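Clillanton Community Help > Out and About > Open days, tours and shows

Is the Custeo robot open day worth it with two kids and a father-in-law?

Posted by gravelroad_mum
Viewed 1,224 times

Flyer came home in the school bag. Custeo is opening up its workshop behind the old Drumon cold store on 10/21/22, and the flyer promises "live robot demonstrations, hands-on activities and light refreshments". I have been promised light refreshments before and came away with half a Scotch Finger, so I'm asking ahead.

The party would be me, a nine-year-old who wants to be an engineer, a six-year-old who wants to be a horse, and my father-in-law, who spent his working life repairing dairy equipment and is of the view that a robot is a milking machine with a publicist. He will say this to whoever is in charge. I'd like to know how big the room is so I can plan where to stand.

I gather they ran one of these back in May, so somebody on here must have been. What I'm after:

Do the robots do anything, or is it a fellow with a slideshow and one arm waving at the end?

Can you get close enough for a six-year-old to see, without her being close enough to be involved?

Is there parking? The flyer has a map but I think a child drew it.

How long does it take before everyone's had enough?

Also the flyer says "watch Lie make lunch". I don't know who or what Lie is and I'd like some warning.

Thanks in advance. Please don't send me to their website, I've been, it's one photo of a handshake.

Answers

Blair Nisbet
Posted in reply to gravelroad_mum
Marked helpful by 153 members

Went in May with my two and stayed far longer than I meant to, so I'll give you the lot.

Parking first, because it'll decide your mood. The map is wrong. Don't turn in where it says "Entry". That's the cold store's truck yard and a man will come out. Go past it, take the next left after the tyre place, and park on the gravel along the back fence. If the gravel's full there's the footy ground across the road. Walk in by the roller door with the blue tape on it. Front door is for staff and for people who followed the map.

You sign in and get a sticker with your name on it. Mine said Blare. I've kept it.

There are three areas and they let you through in groups of 13. If your family lands on the wrong side of the 13 you wait for the next one, and they do not budge on this, so line up together. Each group gets maybe twenty minutes a room.

The first room is the slideshow. Sorry. It's short, it's a woman from Custeo who is obviously good at her job and obviously would prefer to be doing it, and she goes through what they make, which is mostly grippers and the software that tells them when to let go. My youngest asked if the robots get paid. She said no. He asked if they knew about that. It went on a bit and I thought she held up well.

The second room is the warehouse one, an arm shifting cartons off one pallet and onto another. It's quick and it's loud and it's behind a cage. Kids love it for the first few minutes. Your father-in-law will love it for all of it, from what you've said, because they leave the side panel off an old unit so you can look at the gears, and the bloke standing next to it is a retired fitter who doesn't mind an argument. Mine had to be collected. (My father, that is. I took one too.) The pair of them were on to bearings and I had to pretend there was an emergency.

The third room is Lie. Lie is the name of the lunch project. I asked what it stood for and got two different answers from two people, one of whom then said "depends who wrote the grant". It's said "Lee", and they've heard all the jokes, including the one you're thinking of.

"Make lunch" is generous. It's pretend food and it's slow. The idea, as it was told to us, is that anybody can build a robot that does the same carton over and over, but a sandwich is a pile of things with different shapes and none of them arrive square-on. So they've set it up on a plain table with a few plates and let it have a go, and you stand behind a rope and find yourself caring very deeply about salad.

I'm not having a go, by the way. It was the best room. The whole group went dead quiet. When the arm got the lettuce down on a plate first try a grown man behind me said "oh, well done" in the voice you'd use for a toddler on the potty. Next round it missed by a fair way and he said "never mind, mate". By the end he was basically coaching.

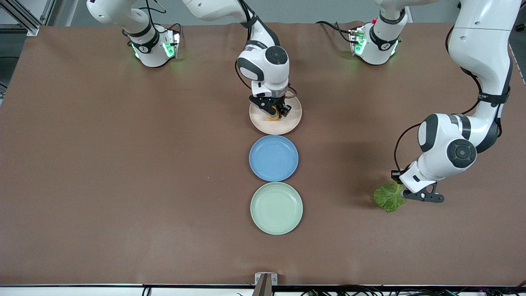
Both arms busy: plates down the middle, lettuce held low on the right.

Things I'd pass on for the lunch room:

Get the six-year-old to the front early. The rope is at adult waist height, which is a six-year-old's eye height, so she'll either be looking over it or be looking at rope. There was a step. Ask for the step.

Tell them both beforehand that it will be slow. Mine had come straight from the carton robot and the first thing I heard was "is it broken?" It wasn't, it was thinking, or whatever we're calling it.

The staff want questions and go a bit flat if they don't get them. The nine-year-old should go in with a couple ready. Mine asked what happens if you give it a real tomato and there was a very long pause and then a story.

They do two arms at once on this one and it's worth watching how they keep out of each other's road. I'd only been looking at whichever one had the food. The chap running it told us to watch the elbows, and he was right, that's where the clever part is.

Hands-on activities: you can work a little gripper with a squeeze handle and try to pick up a grape-sized foam ball. It's harder than it looks. The kids were better at it than all the adults and weren't gracious.

Refreshments: sausage sizzle, made by people, gold coin. There was also a tray of slice, which had gone by the time group four came through. I was group four.

We were there two and a half hours with the sausage. I'd say two is about right for a six-year-old. Toilets are in the second building and are fine.

As for the milking machine remark, let him say it. The fitter's heard worse and I suspect he agrees.

tomo_k
Posted in reply to gravelroad_mum
Marked helpful by 2 members

its ok. bit boring. sausages were good

parking is bad

Reply from gravelroad_mum
What was boring about it?

Reply from tomo_k
the robots

Col of Clillanton East
Posted in reply to gravelroad_mum
Marked helpful by 41 members

I'll add to the above and correct a couple of points.

You do not need to go past the tyre place if you are coming from the highway side. You will already be past it. Coming from that direction it's a right, and the sign is behind a tree. I have written to the council about the tree.

The rule about the size of the groups is a fire matter and is perfectly reasonable. The lady in front of us did not think so and we all heard why.

My wife and I don't have little ones to entertain and went because it was raining. I expected to be home by morning tea. The pallet machine is impressive if you've ever had to do that job with your own back, which I have, for eleven years, and I stood there with mixed feelings. I asked straight out how many jobs it replaces and was given a straight answer, which was that they've sold very few of them and the customers can't get anyone to do nights. Make of that what you like. I'd still encourage people to ask. They had clearly had the question before and did not get huffy.

On the lunch display I was less taken than Blair. I can make a sandwich. I said so. The young fellow said yes, but how would you explain it to someone who had never seen bread, and I have to admit I've been turning that over since. My wife says I now narrate when I butter.

Practical matters. The floor is concrete and cold, so wear proper shoes. There are only a few chairs and they're in the slideshow room, so if your father-in-law has knees, that's his chance. No prams past the roller door. Prams get left by the sign-in desk and nobody had trouble with that while we were there. They ask you to turn your phone to silent in the pallet room but photos are fine in all of them, no flash.

If the six-year-old is frightened of sudden noise, the pallet machine lets off air between loads. It made my wife grab a stranger.

Reply from gravelroad_mum
Thank you both, and thanks to tomo_k in a different way. We're going. Horse child has been told there is lettuce and is now the keenest of the lot. Father-in-law has asked whether the fitter will be there "so I can put him right on a few things" and has ironed a shirt.

Reply from Blair Nisbet
Get there for the early groups if you want the slice.

Reply from Col of Clillanton East
The tree has still not been trimmed. Indicate early.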